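Home Routines, Unit 6: Closing Down the Kitchen
Handout for the Monday group

Okay, so last time we did shopping and storage, and I promised we'd get to the part everyone groans about. This unit covers the end-of-meal reset, start to finish, plus the trash (I know, I know). Bring this sheet with you, because I'll be referring to the Tusitz order all session and I'm not writing it on the board again!

A quick word on that name. Tusitz was the street where I rented my first apartment, with a kitchen so narrow that doing things in the wrong order meant walking back and forth all evening. My order came out of that place and I've taught it ever since. If you have a copy of the old Skoltham workbook, it's on page 118, but my version there has the counters before the dishes, and I've changed my mind about that.

The Tusitz order

Food first. Anything left over goes into a container or stays in its pot with the lid on while it cools. Don't leave it sitting there all night, though. Set a timer if you're like me and forget the stove exists once you've left the room.

Dishes next. Wash glasses and anything that isn't greasy, then bowls and plates, then pots. Change the water when it looks bad. I used to be stingy about this and all my glasses had a film on them.

Then the rack. With a two-tier rack, put the heavier stacks down low and the light stuff up top. A clean cloth over the top keeps dust off if you aren't putting things away until morning. Bowls that don't fit can go on the counter, but please not right up against the burners.

Counters and stove after that. Start at the end farthest from the sink and work toward it, so the crumbs travel in one direction. Lift things and wipe under them! Wiping around the knife holder doesn't count, and I will ask.

Trash last, floor after trash if you have the energy.

About wall storage

Several of you asked about this in the break. I'm a fan of hanging things, within reason. A ladle, a holder for chopsticks and the utensils you use daily, maybe one more item. Past that you're just washing grease off things you never cooked with. Cutting boards I like standing up, leaning on the wall, so air gets to both sides.

About the bin

Use a small open bucket if you'll empty it often, and a lidded one if you won't. Tissues and dry wrappers are fine in an open bucket. Peelings and meat trays should go straight out to the big bin. Rinse the bucket on Monday whether it looks dirty or not, and let it dry before it goes back in its spot.

Homework

Do the full order on three evenings before we meet again and time each one. Write down which step held you up. For most of the Futo group it was the pots, so soak those while you eat. The log sheet is number 831 in the folder by the door, and there are 80 copies, so take a spare.

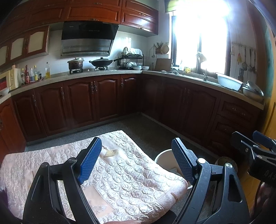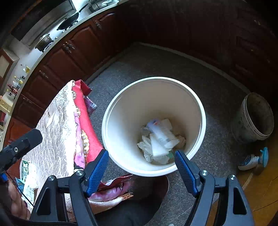
L. Tymoshchuk

Look at the stove and counter in the first one and mark on your sheet where you'd start wiping and which way you'd go. Remember there's a corner to get around! Then the bucket in the second: would you empty it tonight or let it go another day? I'd let it go, personally, but I want to hear arguments. We'll talk about both at the start of the next session, and after that we move on to Unit 7, refrigerators.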